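Vendari 2 and the long wait

26 February 2018

So they're making another Vendari. If you missed it, the confirmation came in the last two minutes of a Perron livestream that was mostly devoted to a kart racer, when Žofie Koubek, the creative director of the first game, was asked what she was up to and answered the question. You could see the PR person's hand come into view and then think better of it.

"A small group of us has been back in Cornport for a while," she said, and then she smiled and drank some water until the host moved on. That's all we have. Cornport, for the uninitiated, is the flooded harbor town where the first game spends its best six hours before marching you off to a desert and forgetting what it was good at.

I have already read four articles analyzing the water.

I loved Vendari in the way you love a restaurant that gets your order wrong. You played a customs inspector with a lantern and a bad knee, and the knee was a game mechanic. You couldn't run for long. You had to plan your route across the rooftops around places to sit down. Reviewers hated this, players hated this, and I wrote a long post on this very blog defending it, which got two comments, one of them from a company selling knee braces.

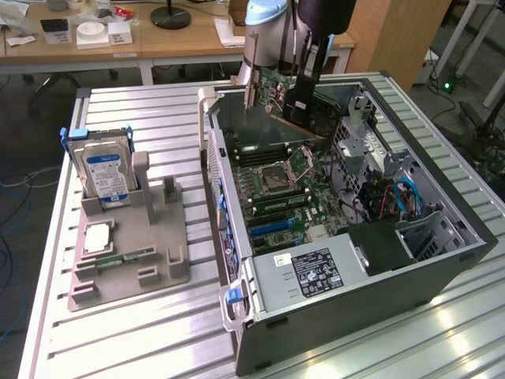 Sales were what you'd expect from a game about sitting down. Perron put it out in May, up against everything, with a box that showed the inspector leaping between buildings (he can't leap), and then seemed surprised when people who wanted leaping asked for their money back. Althorpe, the studio, was folded into the racing division within the year. Everybody I know who cared about it had made their peace with that. I'd made mine by replaying it every winter and complaining.

What I want from the sequel is pretty modest. I want the whole thing set in Cornport, or at least enough of it that the desert has no room to get in. I want the tide table back, the one you had to read off the harbor wall because there was no map marker for it. I want the inspector's notebook to stay in bad handwriting. And please, keep the knee. I can already hear the meeting where somebody proposes an upgrade tree for the knee.
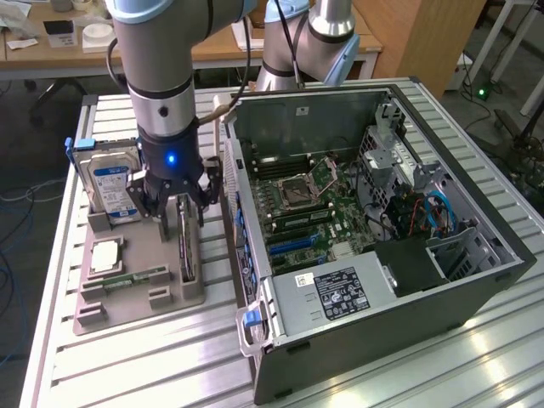

My other worry is the machine I'll need to play it on. The first Vendari ran badly on everything, and it ran worst on my computer, which I built myself and which has been punishing me for it ever since. The install was huge for its day, and I kept it on an old 3.5-inch hard disk, the same sort as the one standing up at the back corner of that gray tray, with a white and blue label and everything. Mine made a noise like a man eating crackers whenever I crossed the fish market. I got so used to it that when I finally moved the game to something quieter, the fish market felt deserted. I put the old drive back the next weekend. My wife has asked me not to tell this story at dinner anymore, so you're getting it.

The message boards have gone predictably feral. There's a thread, up to 400 replies when I last looked, about whether "a small group" means a real production or a handful of people with a slide deck. There's a faction that thinks the sequel will be multiplayer, a faction that says it would rather the series stayed dead than go multiplayer, and one guy who wants to know if you'll be able to fish. I'm with the fishing guy. The harbor was full of fish and the inspector just looked at them. 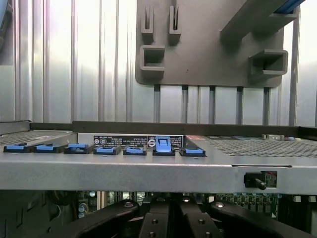
Seven blue tabs, all in a row.

As for a date, I wouldn't hold my breath. Perron hasn't put out a press release, hasn't changed its website, and as of this morning still lists the first game under "Family Racing." If Koubek's group really is small, we're looking at years. If it gets bigger, we're looking at years plus a desert.

I'm going to start my winter replay late, then, and see if the rooftop route from the chapel to the customs house is as hard as I remember. Last time I got stuck on the bench outside the rope maker's, with the tide coming in and the lantern nearly out – I sat there for so long that the game gave me an achievement. If anyone knows a way past the rope maker's without going through the cellar, the comments are open. Knee brace people, you've had your turn.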